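Town > News > Food and Kitchens

Grerwood shared kitchen opens its doors for weeknight cooking

2022-07-17

Print this story | E-mail this story

Grerwood has a shared kitchen at last, and it is a beauty! After a long spring of drywall dust and delayed cabinet deliveries, the old feed store on Clokach Street is open to anyone in town who wants a proper place to cook, bake, can or teach. The first evening brought in a crowd that filled the front room and spilled out onto the sidewalk, and the smell of onions frying reached all the way down to the post office.

The idea goes back to a bake sale in December, when several families got talking about how hard it is to cook for a big group in a small apartment. Rentals in Grerwood tend to come with a two-burner stove and a counter the size of a cutting board. People wanted room to roll out dough, and an oven that would hold more than a single tray. They also wanted company, and that part came up again and again in the survey that went out with the water bills. The town got 357 replies, which is a huge number for a place this size, and most of them said yes, please, and soon.

The building has two cooking rooms. The larger one seats 8 at the worktables and is meant for classes and group sessions. The smaller one is for one household at a time, and can be booked in two-hour blocks from early morning until the front doors lock at night. Both rooms have plenty of cupboard space for pots, sheet pans and mixing bowls, so you only need to bring your food and an apron (and a container for leftovers, because there will be leftovers).
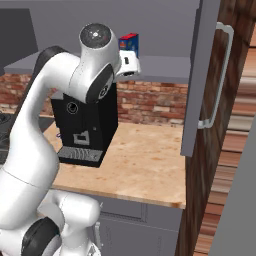
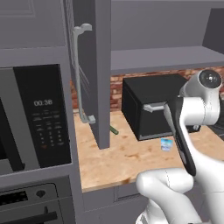

What's cooking this summer

The class list is already a good one. First up is Mishra, a six-week series of home-style lentil, rice and vegetable dishes that takes its name from the mixed spice jar at the heart of it. Everybody in the class blends a jar of their own on the first night and cooks from it for the rest of the series. Places went so fast that a second group has been added in the mornings, and that one still has room.

After that comes a run of single sessions on preserving. The gardens in Grerwood are going wild this year - the early rain did wonders for the beans - and plenty of people are looking at a porch full of zucchini with no plan at all. The sessions cover pickles, freezer jam, tomato sauce and drying herbs. Bring your own jars if you have them. Lids will be on sale at the desk.

There is something for kids, too. Children of 6 and up can come with a grown-up to the pancake mornings, where they get to crack the eggs, whisk the batter and do the flipping. Expect flour on the floor. A teen group will cook a full supper every other week and sit down to eat it together, and they pick the menu themselves. The first vote went to tacos by a mile.

Bread bakers get the early slot. The ovens can be booked from sunrise, and a few regulars are already talking about a monthly bread swap with the bakers over in Banevport, who have run a shared kitchen of their own for years and were very generous with advice on everything from drain covers to sign-up sheets. They even sent over a sourdough starter as an opening gift, and it is bubbling away in the pantry.

How to book

Household bookings are free to Grerwood residents for the rest of the summer, and a small cleaning fee will start in the fall. Classes are priced one by one, with half-price places held back for anyone who asks. Sign up at the front desk or at the library counter. New users take a short walk-through before their first booking, covering the ovens, the dishwasher and where the trash goes.

Parking is behind the building, with the entrance off the alley. The ramp is on the same side. The community supper at the end of the month is open to all, and the only ticket you need is a dish to share.

Filed under: Around Town, Good Eats, Classes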